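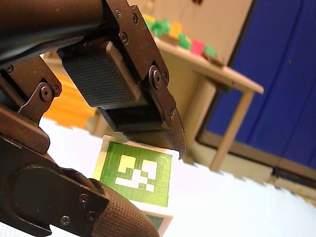
About Us

Hi, I'm Kendra Vachon, and Flundent is my shop. We fix, clean up and sell old game consoles, handhelds and the cartridges that go in them. Mostly the 16-bit stuff, plus whatever else comes in the mail with a hopeful note taped to it.

I started out in my parents' basement with one soldering iron and a console my cousin had spilled grape soda into. It took me a whole January to get that thing to boot, and when the title music came on I yelled so loud the dog left the room. After that people kept handing me their broken machines at family parties, and eventually I figured I should get a sign and a cash register!

What we do

Repairs are the biggest part of the week. Dead save batteries, bad capacitors, worn-out power jacks, controllers where the left side of the pad has given up (always the left, in racing games anyway). Send it in or bring it to the counter, and we'll call you with a price before we touch anything. If it can't be saved you pay nothing except the return postage.

We also buy and trade. I don't care much about boxes and I'm hopeless at grading them, so if you have something sealed and fancy you'd do better with an auction house. I like games that have been played. Sports games especially -- I grew up on a baseball cartridge with no real team names in it, and I can still tell you the batting order my brother used to beat me with.

The shelf in the back of the store is our lending library. It has 84 cartridges on it right now, and members can take 2 home at a time for a week. Please blow on them if you must, but not with a mouth full of chips. 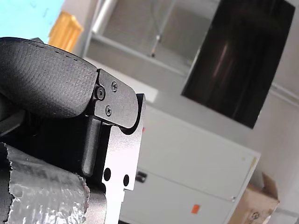 Harries, Jun 19, 2025

A quick update, as this page hadn't been touched in ages. We've moved! The old place on Sunell Street was lovely but it had one electrical outlet behind the counter and a ceiling that dripped on the role-playing section. The new shop is on Arnunano Avenue, next to the shoe repair, with a proper workbench and a lot more light. Parking is behind the building, and the back door sticks, so give it a good shove.

There are 4 of us here now, which still feels strange to say. I do the board work, and the others split the counter, the mail orders and the cleaning bench, where all the yellowed plastic goes. We take turns picking the game on the demo TV and there are arguments.

Game nights are back too, every other Friday from seven until people get hungry. It's free, you can bring your own controller, and kids are welcome with a grown-up. We run a small soccer tournament on the old tube TV, and the winner keeps the ugly trophy until next time. I have come in 23rd. I would rather not discuss it.

How to reach us

Call the shop or just come by. Email works too, though I'm slow at it during the week because my hands are usually inside something. If you're mailing a console, wrap it in more padding than you think it needs, put your phone number in the box, and take your game out of the slot first -- I've ended up with a little stack of them waiting to go home.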